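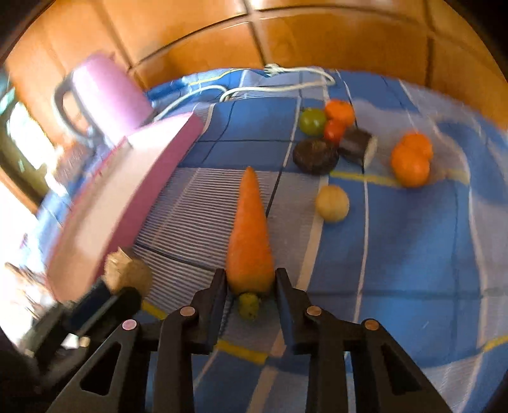
Issue 3

About us

Stostach is a small research group working on how robots learn to pick things up. We are led by Kanini Mollel, who set up the group after several years in packing-line automation, and we share a floor with the Karabulut workshop, where most of our tools are printed and repaired.

Our main line of work is learning from hand-held demonstration. A person carries the gripper, does an ordinary job with it, and a camera on the tool records the view. The same two-finger design is later bolted to an arm, so what the policy sees in training is close to what it sees at run time. The fingers are driven by a black plastic linkage on metal pivots, and a worn pin can be swapped at the bench.

We record on kitchen tables, with whatever cloth, cords and kettles are already on them. Produce suits the method well. A carrot has a long axis and a taper, so the fingers have to come in on either side of it at a sensible angle. A tangerine forgives almost any approach but rolls if it is touched early. Patterned tablecloths stay in the set on purpose, as do blurred frames, which a fast wrist will always produce.

What we have found so far

Our present set, Lerkex, holds 1,927 demonstrations. Policies trained on it were tested in three kitchens that had not been used for recording. Spreading the same number of demonstrations over more tables helped more than repeating them on one — the colour and pattern of the cloth mattered more than we had expected. Removing blurred frames made results slightly worse. Stacked fruit is still a weak point, and the arm will often go for the lower piece first.

Sitex is our labelling program. It marks the moment of finger closure in each recording and flags the ones a person should check. Two of us do that checking, usually in the morning.

Working with us

We take on student placements each February. No robotics background is needed for the recording work, but you should be comfortable doing the same task many times and writing down what went wrong. Groups wanting to try the gripper can ask for the drawings and the parts list through the contact page. We don't sell assembled units.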